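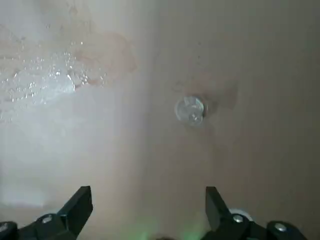
How long does it take to learn a language well enough to argue with your landlord in it? In my case, 182 days of daily lessons and one broken radiator.

Thread, because I've been asked by three separate cousins and I'm not typing this out again.

Background: I moved in December for my wife's job. I spoke English and the kind of Spanish that gets you a sandwich. The language I needed was Estonian, which has fourteen cases. I had heard of two cases. I thought one of them was for luggage.

Started with an app called Omus. Omus has a cartoon heron that looks let down when you skip a day. By week three I could say "the heron is under the bridge" and "my uncle sells doors." My uncle is a dentist in Tulsa.

I kept a streak of 135 days on that thing. Lost it on a Saturday, on a ferry, with no signal. I was upset for longer than I'm going to admit in public.

Things I could say at day 60: hello, thank you, I would like the soup, is this the soup, I am not a Finn.

Things people said back to me at day 60: English, mostly. Very good English. I'd spend a whole tram ride building a sentence and the guy at the bakery would hear the first vowel and say "do you want a bag with that."

My neighbor Jaanus Ramanauskas was the first person who refused to switch. He waits. You get stuck on a verb and he just stands there in the stairwell with his groceries, looking at you like a man watching a kettle. Best teacher I've had, and I've paid several.

Speaking of paid: the evening class. Merike Rebane, Tuesdays and Thursdays, second floor over a shoe repair place. First night she handed out a sheet of 283 words and said we'd have them by the end of the month. We laughed. She didn't.

Nine of us in that class. Njål Kvam was the star, which was irritating, as he'd been there less time than I had and also played handball. Gediminas Petrauskas did every exercise in pen.

Merike's rule was no dictionary during conversation. If you don't know the word, go around it. So I once described a colander as "the hat where the water leaves." She wrote it on the board. I still don't know if that was praise.

Stuff that helped, for the cousins:
- kids' radio, the bedtime show especially, slow talkers
- reading grocery flyers out loud
- texting Jaanus instead of calling
- the word sheet, damn it

Stuff that didn't: playing recordings in my sleep. I woke up tired and knew the word for "furthermore."

Also not helpful, a workbook called Drodell Level One, where every dialogue takes place in an airport. I have now rehearsed losing a suitcase up to 40 different ways and I came here by car.

OK, the radiator. It quit on a cold morning. The landlord came by at 7 and told me, in Estonian, that it was fine. I told him, in Estonian, that it was not fine, that it had not been fine yesterday, and that I would like him to put his hand on it.

I used the wrong case on "hand." Pretty sure I asked him to put it through the radiator. He got the idea.

New radiator by the weekend. Merike made me tell the whole story to the class and corrected it eleven times.

Anyway, day 183 I went back to the bakery, ordered two rye loaves, no hesitation, lovely vowels. The guy asked me something I'd never heard in my life. I said yes. I now own a loyalty card.

Cousin number three has just asked if Finnish is easier. Muting this.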